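Noeline Doolan
Thread on lime plaster in solid-wall houses, as the same three questions came up again on Wednesday. House in question is an end terrace in Merside, built 1871, brick throughout, no cavity.
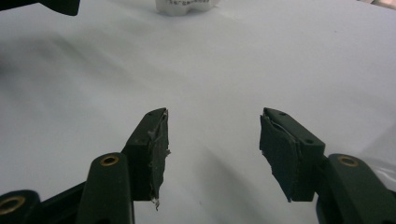 2/ The outside walls are one brick thick. Moisture gets in from rain and from the ground and has to leave by evaporation, through whichever face lets it. Dense gypsum over a cement backing coat slows that down on the room side.

3/ First job is to find out what you have. Drill a small hole at skirting height and look at the dust. Grey and hard going is usually cement. Pale, soft, with bits of hair in it, is usually the original lime.
↻ 9

4/ Moisture meters. The pin type measures electrical resistance and is calibrated for timber. On plaster the number is only good for comparing one spot with another. Salts push it up. I had 94 on a relative scale beside the chimney breast and the wall was dry to a core sample.

5/ Salts by a chimney are mostly from old flue gases. They draw water out of the air, so the patch darkens in humid weather and fades again. Sealing it with stain block holds for a winter or so. Cutting back to brick and replastering is the longer answer.

6/ Mix for the base coats: 1 part lime putty to 3 parts sharp sand, hair added to the first coat just before use. Hair left in wet putty for weeks rots. Wiremu Lowther found a tub of his had gone this way in December and the coat had no strength at all.

7/ Thickness: 9 mm per coat, two base coats, then a thin finish. Damp the wall down before each one. Scratch the first in a diamond pattern and wait until a thumbnail will mark it but a thumb won't dent it.

8/ Drying. Keep direct heat off. A dehumidifier in the first week pulls water out faster than the lime can take up carbon dioxide, and you get a dusty surface with shrinkage cracks. Hang damp sheets if the room is warm.

9/ Paint. Limewash or a clay paint. Ordinary vinyl emulsion undoes a good part of the work. Check the data sheet for the vapour resistance figure; "breathable" on the tin has no fixed meaning.
↻ 12 ♡ 165

10/ Jarrah McPhee asks about lining paper. Fine over cured lime with a starch paste. Leave it a few months first.

11/ Outside ground level next. Ours was two courses too high against the gable.

We use cookies to improve your experience. Accept all | Manage settings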